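On the Folding of Laundry in a Household Without a Table

Posted Oct 17, 2021
Filed under: Household Practice

It has been the custom of this journal to record changes in domestic procedure as they are adopted. The present entry concerns laundry, and specifically the surface on which it is folded. The dining table was given up in February, when the front room became an office, and the question of where to fold has been under review in this household ever since. 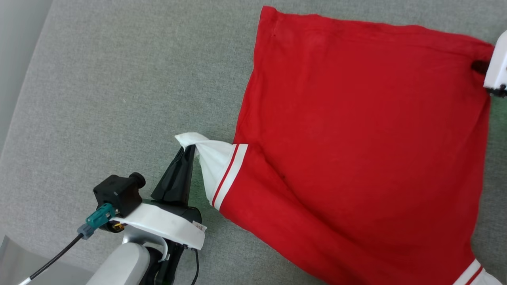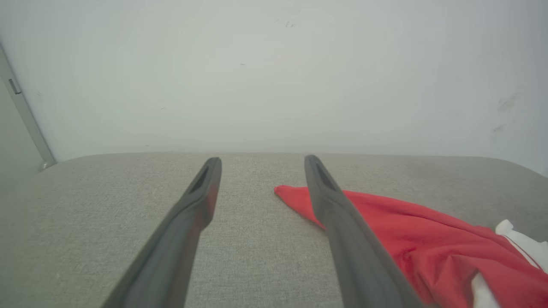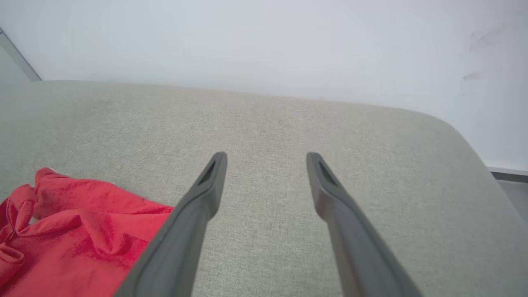
Red cloth on the gray surface, three views.

The bed was tried first. It offers ample area but stands too low for a person of ordinary height, and after a full load the lower back makes its objections known. The kitchen counter followed. It is the correct height, and for two weeks it was considered the permanent solution, until a pillowcase was laid in a small quantity of olive oil. The counter has since been restricted to food and correspondence.

Gray upholstery was adopted third and remains in use. A woven fabric has a slight grip that a polished table lacks, and a sleeve laid straight on it tends to remain straight while the other is brought across. A plain, pale ground is also of help with bright clothing. The edge of a red garment can be found at once on gray, which was never the case on our patterned bedspread.

There are drawbacks. A cushioned surface gives under the hand, so a firm crease is difficult to press. Shirts intended for the office are still finished on the ironing board. Everything else — sportswear, towels, pajamas, the children's things — is folded on the gray.

The procedure now in force is as follows. One item is taken from the basket at a time. It is shaken once, laid down, and spread from the corners outward before any fold is made. My aunt, Milagros Collado, taught me to begin at the waistband in the case of shorts and trousers and at the shoulders in the case of shirts, and I have found no reason to depart from her method. Shorts are folded in half lengthwise, then in half again from the hem. Towels are folded in thirds. Socks are dealt with last, and preferably by someone else.

Red articles receive separate treatment in this household. They are washed alone, in cold water, for the first several washings, following the loss of a set of white napkins belonging to Fidelina Urrego, who had lent them for a christening and who was most gracious in the matter. They are also dried fully before being laid on any pale fabric. I would urge this precaution on all readers with light upholstery. A damp red towel left for the length of a telephone call can leave a mark that outlasts the towel.

Care of the surface itself is simple. It is brushed before folding begins, in the direction of the weave, and gone over with a lint roller afterward. A clean cotton sheet may be spread over it when dark clothing is to be folded, although I confess that this step is often omitted on weekday evenings.

Two inquiries were received following the previous entry on this subject. Theerawat Suksawat asked whether a folding board would be worth the purchase. One was borrowed and used for nine days. It produces very even shirts, but it was slow with children's sizes and was returned with thanks. Daichi Hosoda asked whether clothing should be folded warm from the dryer. Cotton, yes. Athletic fabrics may be left until convenient, and in my experience they show little difference either way.

The linen closet will be taken up in the next entry. Its second shelf has been reorganized twice this year, and the fitted sheets remain unresolved.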